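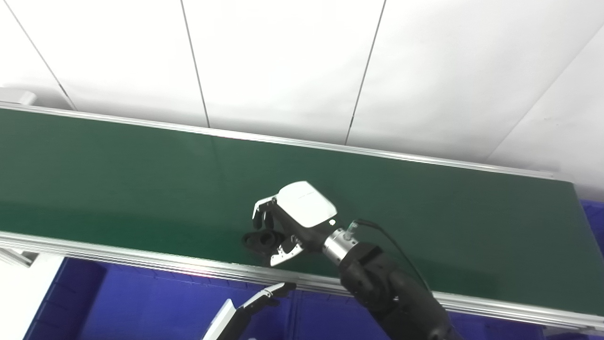 Mar 25, 2019

Conveyor bench, green belt. Belt tracking, rail alignment, surface friction.

Carried over from the last entry: the belt was walking towards the back rail under light load, and small parts put down near the middle were arriving at the far end closer to the back than they started. Joelle Fakhoury thought it was the belt splice. I thought it was the tail roller. We were both partly wrong, see below.

Before starting, wiped the belt down with the Henico cleaner, diluted as on the label, lint-free cloth, one direction only. Left it stopped until dry. Then wiped the front rail grooves with a dry brush. There was swarf in the second groove down, probably from when the side guides were cut to length on the bench, which should not happen again. Please cut at the saw.

Tracking

Marked the belt edge at the tail with a strip of paper tape and ran the belt empty at the slow setting. Let it go round 20 times, stopped, measured the gap from belt edge to back rail with the feeler set and rule. It had moved 4 mm towards the back rail. Ran it again from the same start with the tension backed off half a turn on both sides. Same direction, slightly less movement, but the drive roller began to slip on start-up, so tension went back to where it was.

Squared the tail roller against the front rail with the long engineer's square. The roller was out, but only just. A quarter turn on the back adjuster corrected it. Repeated the run and the drift was smaller but still present. That leaves the frame.

Frame

The front rail is the wide extrusion and I have been treating it as the reference. The back rail was put on later and was set by eye. Put the level on both, at the tail, the middle and the head end. Front rail is good along its whole length. Back rail is low at the head end by enough to see on the bubble. The cross-members underneath are square, so the fault is in how the back rail is bolted to them.

Loosened the T-slot bolts on the back rail from the head end, lifted it on two feeler leaves, nipped up, checked, tightened fully. One of the T-nuts had turned in the slot and was holding on one corner. Replaced it with a Nimri nut from the drawer. The old one is in the scrap tin. All remaining bolts on that side were checked with the torque driver at the usual setting and two took a little more.

The small block at the end of the back rail was not touched. It does no work in the alignment, and the screws are awkward to reach with the wall so close.

Ran the belt again, empty, slow setting. No measurable movement against the tape. Ran it at the fast setting. It moved slightly in the first few turns, then held. I am calling that good for now.

For the record, the splice: marked it with chalk and watched it over both rollers. There is a small tick as it passes the head roller, but the belt does not step sideways there. Joelle agrees. It can stay until the belt is changed.

Surface

The belt now has a slight sheen, more than the offcut in the drawer. I wanted to know whether parts slide more easily on it than they did when it was new, because the older results for the handle parts were all taken in November on the fresh belt.

Simple pull test. Sled of 355 g, flat base, spring balance hooked at the front, belt stopped. Pulled slowly along the belt and noted the reading just as the sled let go. Did it on the cleaned belt near the middle, near each rail, and on the offcut taped to the bench.

Near the rails the belt matches the offcut to within what I can read on the balance. In the middle the sled lets go earlier every time. The texture is flatter there when you run a thumbnail across it. That is the strip where everything gets put down and picked up, so wear is the likely explanation, although some of it could be residue that the Henico does not shift. To separate the two, I cleaned a short patch a second time with alcohol and repeated the pull. No change. Wear, then.

It matters for the black curved parts more than for anything else. They touch the belt on a small area, and on the worn strip they rock and turn when the belt starts. The flat parts do not care.

Options, in the order I would try them:

Shift the working line towards the front rail. Costs nothing. Needs the tape marks redone.

Turn the belt over. Not possible with this one, as the underside is plain fabric.

New belt. Birnora list the same green top in the same width. Lead time not known. Ruvier supplied the original and may still hold some of the roll. Stock code on the old delivery note ends 2347, and the note is in the blue folder with the motor papers.

Start-up jerk

While at it, looked at how the belt starts. The drive ramp was set very short. A curved part standing on the belt tips at switch-on and then lies wherever it falls, which spoils its position before it has gone anywhere. Lengthened the ramp by two steps. Parts now stay as placed at the slow setting. At the fast setting they still shift a little on the worn strip and stay still near the front rail, consistent with the pull test.

Head end

The belt rises slightly towards the far end. Joelle asked whether this was deliberate. I could find nothing in the drawings either way. It has been like that as long as the bench has been against the panelled wall, and changing it would mean packing the feet and redoing the levels above. Left alone. If parts start to roll back, look there first.

Wall panels

Belt edge was throwing fine dust onto the panels behind when it ran hard against the back rail. Wiped the panels and the seams down. Since the panels are white and evenly lit it will be easy to tell whether it comes back. Check before the next long run.

State at end of session

Back rail level and bolted. Tail roller square to front rail. Tension unchanged. Ramp two steps longer. Belt clean. Paper tape removed from the edge, chalk on the splice left on.

To do

Redo the tape marks on the front rail for the new working line. Use the thin tape, the wide one lifts at the corners.

Repeat the pull test on the middle strip after a week of normal use and put the readings next to the ones on the loose sheet tucked in at the back.

Ask Ruvier about the roll, then Birnora for a price.

Joelle to rerun the handle parts on the new line and compare with the November set. Do not mix the two sets in the same table.

More T-nuts. The drawer is down to the odd sizes.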